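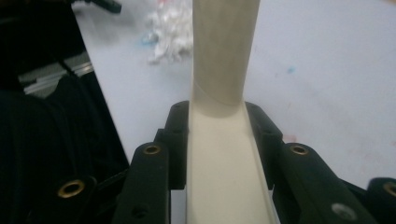 Liam Carroll asked whether a thin line running at a slant near the bottom of a rod should be put down as a crack or left alone, as the old sheet didn't say and two people had marked the same rod differently. Section 3 has been rewritten to cover it.

RODS AND UPRIGHTS - INSPECTION CHECKLIST
Liseton store, screen and banner hire
Sheet 2, replaces all earlier sheets
Checked: Thursday, July 14, 2022
Next full check: September

Covers the plain round rods used as uprights in the Jokavine screens and the Pagano banner stands. Doesn't cover feet, cross bars or fabric, which have their own sheets. Mark each line OK, REPAIR or OUT. Write a comment for anything that isn't OK.

1. BEFORE YOU START

1.1 Bench clear and wiped down. OK
1.2 Good light from the side as well as overhead. OK
Comment: The hand lamp is back on its hook by the sink. Please return it there.
1.3 Rods brought over in small bundles, carried by two people if the bundle is awkward. OK
1.4 Thin cotton gloves for handling, bare hands for the splinter and rough-edge test in 2.3. OK
1.5 Tape, pencil, tie-on labels and the length gauge to hand. OK
Comment: Nearly out of labels. Don't use masking tape instead, it leaves glue behind and the dirt sticks to it.

2. SURFACE

2.1 Clean along the whole length. OK
Comment: A few had fabric fluff near the top. Wiped off with a damp cloth and stood to dry.
2.2 Colour even. Streaks and grey shading are acceptable if the surface is sound underneath. OK
Comment: Light grey streaks running lengthways were often written up as damage on the old sheets. They are not damage. Run a thumbnail across. If you can't feel an edge, mark it OK and move on.
2.3 No rough places, splinters or raised edges. REPAIR
Comment: Three rods rough in the middle third, where the clips go. Rubbed back with fine paper and checked again by hand. One was still catching on a cloth and has gone to the repair rack.
2.4 No dents deeper than the pencil mark test. OK
2.5 No old tape or glue. REPAIR
Comment: Six rods with tape left on after a school event. It took most of the morning. Hire desk to add a line to the return form.

3. SEAMS AND CRACKS

3.1 Look at the bottom of each rod first. Turn it slowly one full turn under the side light.
3.2 A seam is a thin, even line that keeps the same slope as it goes round. It may stop partway. Mark OK if it is flat to the touch and nothing moves when you press on either side.
3.3 A crack wanders, gets wider or narrower, or branches. Mark OUT whatever its length.
3.4 If you can't decide, tie on a label with a question mark and leave it for a second person. Don't bend the rod to find out.
3.5 Any seam that opens under thumb pressure is OUT, even if it closes again.
Comment on section 3: The rod Liam asked about was pressed on both sides of the line and nothing moved. Marked OK by both of us. Two others were put aside with question marks. One turned out to be a pencil line. The other is OUT, with a branching crack up from the end.
Comment, L. Carroll: Could we add how far up to look? I have been stopping at a hand's width.
Reply: Go two hand's widths up from the bottom, then the same at the top. The middle gets checked under section 2 anyway.

4. ENDS

4.1 Bottom end rounded over, no sharp rim. OK
4.2 Bottom end not split, crushed or mushroomed. REPAIR
Comment: Four rods slightly spread at the foot from being dropped into Tresik bases. They go in but have to be twisted. Eased with fine paper. If they won't go in by hand after that, they are OUT. Please don't use the mallet.
4.3 Top end square and clean. OK
4.4 Rod stands in its base without rocking. OK
Comment: Tested in the same Tresik base every time, the one with the green dot. Several of the others are worn and will make a good rod look bad.

5. STRAIGHTNESS AND LENGTH

5.1 Roll each rod once across the bench. It should roll evenly and not hop. OK
Comment: Two hop slightly. Still usable for banners but not for screens, where the panel pulls out of line. Labelled BANNER ONLY.
5.2 Screen uprights 1085 mm on the gauge. OK
5.3 Banner uprights 1000 mm on the gauge. OK
Comment: One long rod was in the short rack again. The racks look much alike from the door, so the new signs are at eye level on the front edge.
5.4 Nothing cut down without being written in the book. REPAIR
Comment: One rod came up short on the gauge with a fresh-looking saw cut and no entry. If it was you, please write it in. The rod is fine as a spare for the small table banners.

6. STORAGE

6.1 Rods kept upright in the rack, rounded end down. OK
6.2 Nothing leaning on the rods. REPAIR
Comment: Two folded tables had been left against the long rack. Moved to the back wall.
6.3 Floor under the rack dry. OK
6.4 Rack straps fastened at top and bottom. REPAIR
Comment: Bottom strap on the short rack is frayed near the buckle. Replacement on order. Until it comes, use the spare from the van and don't fill that rack more than halfway.
6.5 Walkway clear, rods not sticking out at head or eye height. OK

7. USE ON SITE (to be read by whoever takes the rods out)

7.1 Check the foot of each rod again before it goes into the base.
7.2 Stand the rod upright first, then add the fabric. One person holds while the other fixes.
7.3 Indoors only, unless the base weights are used and the hire desk has agreed.
7.4 Don't hang coats, bags or cables from the uprights.
7.5 Bring back anything damaged, including the pieces.
Comment: 7.4 is new. A rod came back bowed in spring and the customer said there had been a rucksack on it all weekend.

TOTALS

Rods checked: 112
Marked OUT: 2 (one branching crack, one crushed at the foot and past easing)
Marked REPAIR: see the book, entries under today's date
Rods with OUT labels have been moved to the cage. They are not to be borrowed for propping the side door.

FURTHER COMMENTS

Pressing with both thumbs is tiring after the first thirty or so. Swap jobs with the person doing lengths and write the change of hands in the margin, so it is clear who checked what.

The question mark labels worked well and will stay. Put your initials on the back.

L. Carroll: I'd rather do the ends and the seams together, with the rod already in my hand. Going back to section 4 afterwards means picking every one up twice.
Reply: Agreed, do 3 and 4 in one go. The numbering will stay as it is until the September sheet.

Still to do: new strap for the short rack, more labels, a second length gauge for the van, and a copy of section 3 on the wall above the bench.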